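Ticket 244
Queue: Rooms and Furniture
Location: Brarneck building, print finishing room, layout table B
Reported by: Trinidad Arroyo
Assigned to: Dinesh Ramasamy
Priority: Normal
Status: Closed, with follow-up
Subject: Prints centered on tape cross come back skewed, pressure mark on soft stock

Original report (Trinidad Arroyo)

Large prints mounted at layout table B are coming back rotated on their backing sheets. The error is small but visible once a window mat goes over the top: the margin on one side closes up toward the bottom. Table A does not show the fault with the same stock and the same people working.

Separate symptom, possibly related. Uncoated prints burnished face down on table B sometimes pick up a faint raised patch near the middle. It shows in side light only. Coated stock is not affected as far as I can tell.

We use the tape cross on the table as the centering mark. Backing sheet goes down first with its penciled center ticks on the tape lines, print goes on top, hinge, burnish, turn, check. Procedure has not changed. The Zusturden order is in production on this table and I would prefer not to move it to A, which is the shorter table.

Please check whether the table has moved or the top has warped.

09:10, Dinesh Ramasamy

Looked at table B. Feet are all in contact with the floor and the frame does not rock. Checked the top with a straightedge lengthwise, crosswise and on both diagonals. No light under the straightedge anywhere on the bare surface. Top is not warped.

With the straightedge over the middle of the cross there is a gap on both sides. It is riding on the tape. I repeated the check at the side of the table with the straightedge clear of the tape and the gap went away.

Question for Trinidad: is the cross lined up to anything, or was it put down by eye? Also, are you squaring to both lines or only one?

09:35, Trinidad Arroyo

It was taped before my time on this table. I assumed it was measured. I square the backing sheet to the long line and use the other one for the left to right center. Anastasia uses both. She has complained that she can get one pair of ticks to sit on the tape but not the second pair, and that she splits the difference.

09:50, Dinesh Ramasamy

Splitting the difference would produce the rotation described. If the two lines are not at ninety degrees to each other, a square sheet cannot agree with both.

I will measure the cross. In the meantime, please square to the long edge of the table and ignore the tape.

10:40, Anastasia Psarras

Tried it with the table edge as reference. First mount came out straight. Second mount also straight. The drawback is that I have to carry a ruler across for every sheet, and on the widest backing I cannot reach the far edge without leaning on the work. Acceptable for today but not for the full order.

For the record, I stopped trusting the lines when I noticed that the edge of the tape wanders. Depending on which bit of the edge you put the pencil tick against, you get a different answer.

11:15, Dinesh Ramasamy

Agreed on the edges. Tape edge should not be used as a reference for anything finer than a rough center. The strips are 27 mm wide, and there is no marked centerline, so two people can both be "on the line" and disagree by most of the tape width. That alone would account for offset. It would not account for rotation, so I still want the angle.

Current state of the mark on table B:
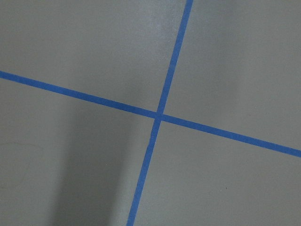 Angle was checked with the large framing square, inner corner placed at the crossing and one leg laid along the shallower strip. The other leg does not follow the second strip. It separates from the tape steadily as you go out from the center. I discounted the view from the side of the table, where anything will lean, and used only the square on the surface. Both strips run the full width of the mark, one crossing the other, and the blue is darker in the small patch where they overlap. That patch is double thickness and is the high point the straightedge was resting on. The steeper strip is also the less even of the two, with small kinks along its edges, so any line picked off its edge depends on where along it you look. Width of the shallower strip is fairly even.

Conclusion so far: table good, mark bad. Rotation comes from trying to satisfy two lines that are not square. Raised patch on uncoated stock is consistent with burnishing over the overlap, but I have not reproduced it yet.

11:40, Dinesh Ramasamy

Reproduction test for the pressure mark. Used scrap from the offcut drawer.

Test 1. Uncoated sheet face down on the crossing, burnished through silicone release paper at normal pressure. Small four-sided raised patch on the sheet, visible in side light. Reproduced.

Test 2. Same stock, same pressure, over a single strip away from the crossing. Very faint line at the tape edge. I had to look for it.

Test 3. Same stock, same pressure, bare surface. No mark.

Test 4. Coated stock on the crossing. No mark seen. Would not rely on this for thinner coated papers.

Test 5. Uncoated sheet on the crossing with a sheet of mat board under it. No mark.

The backing sheet normally acts as the pad in test 5. Trinidad, at what point is the print directly on the table?

11:55, Trinidad Arroyo

When we tack the hinges. The print is turned face down on release paper with no board below it. We do that in the middle of the table because that is where there is room.

13:20, Dinesh Ramasamy

That explains the symptom. Short-term instruction for table B: hinge face down on a loose sheet of mat board. Keep one clean sheet under the table for this and replace it when it gets creased.

Next question is what to do about the mark. Options considered:

Re-tape in the same tape, measured. Cheap, quick, same thickness problem at the crossing.

Re-tape with a break, so that the strips stop short of each other and nothing overlaps. Still leaves tape edges under the work.

Pencil or marker directly on the top. Meenakshi manages the furniture budget and I expect a no.

No mark in the middle. Short index marks at the table edges only, and a removable straightedge when a line across the sheet is needed.

Meenakshi, please advise on what can go on the surface.

13:45, Meenakshi Rajan

No marker on the top. Pencil comes off if it is cleaned soon and does not if it is left through a season of people's sleeves. Removable tape is fine provided it is replaced on a schedule. We had to scrape table A after tape was left on it too long. The adhesive stayed behind when the backing peeled, and the patch collected dust until Maximiliano cleaned it.

Please do not scrape table B with a blade. If the adhesive stays put, ask Maximiliano for whatever he used.

14:05, Maximiliano Cifuentes

For table A I used the Briem adhesive remover on a cloth, then a damp cloth, then dry. Do not pour it on the table. Leave the cloth sitting on the residue for 7 minutes and wipe in one direction. Going back and forth just moves the glue around. Test in a corner first and let the surface dry fully before paper goes anywhere near it.

Peel slowly, pulled back low over itself. If it starts to tear, stop and start again from the other end. Pull the top strip first, or you will tear both at the crossing.

I can be there after 15:00 if it turns into a mess.

15:30, Dinesh Ramasamy

Tape removed. Notes:

The upper strip came up whole. The lower strip tore once, short of the crossing, and was restarted from the far end per Maximiliano. Some adhesive remained along part of the lower strip's path. Corner test was fine, so I used the remover as described. One pass was enough except at one spot which took a second. Surface wiped damp, then dry, then left alone.

There is a slight difference in tone along the old tape lines when looked at from low down. Straightedge sits flat across it and a fingertip does not catch. I take it to be cleaner surface where the tape protected it. Not treated.

16:10, Dinesh Ramasamy

New marks fitted. Center of each table edge found by measuring from both ends and marking the midpoint between the two results. Short tape tabs at the four edge centers, folded over the lip so that nothing lies under the work area. Fine pencil line on each tab, on the tape and not on the table. The pencil line is the reference. The tab edge is not.

Checked by laying the long straightedge between opposite tabs and setting the framing square against it at the middle. Second pair of tabs agrees with the square. Repeated with the square flipped over to rule out an error in the square itself. Same result.

16:40, Anastasia Psarras

Ran two backing sheets using the tabs and a taut thread between them. Both straight. The thread is faster than the straightedge and does not press on anything. Tape tabs on the near side catch on my apron when I lean in. Can those be shorter?

16:50, Dinesh Ramasamy

Trimmed. Near side tab now ends on the lip and does not wrap underneath. If it starts to lift, replace it and redraw the line from the far tab and the square, not from the old tab.

Next day, 10:25, Trinidad Arroyo

Zusturden sheets resumed on table B. Margins match top to bottom under the mat. Hinging on the loose board, no raised patch on the uncoated prints in side light. I still have roughly 5 finished mounts from before the fix that need to be lifted and rehinged. Those are on the upper rack with yellow slips and should not go out with the Drumoveo collection.

Two questions. Does table A need the same treatment, and who replaces the tabs?

10:50, Dinesh Ramasamy

Table A was checked this morning. Its cross is square to within what I can read off the framing square, but it has the same overlap in the middle, so the pressure mark could occur there as well. Use the loose board on A until I convert it. I have opened a follow-up for that.

Tab replacement: Meenakshi has added it to the monthly surface clean. Whoever replaces them initials the sheet inside the drawer. First one is due in March.

11:05, Meenakshi Rajan

Confirmed. Remover and spare tape are in the drawer under table A. Framing square hangs on the end of table B and stays there.

Resolution

Cause of rotation: tape cross on table B not square, no marked centerline on the strips, operators referencing different strips and different edges.
Cause of pressure mark: double tape thickness at the crossing, with uncoated stock burnished directly over it.
Action: cross removed, adhesive cleaned, edge tabs with pencil reference lines fitted, loose mat board in use for hinging.
Table top: no defect found, no work required.
Open: convert table A. Rehinge the slipped mounts (Trinidad).

Closed by Dinesh Ramasamy, 11:20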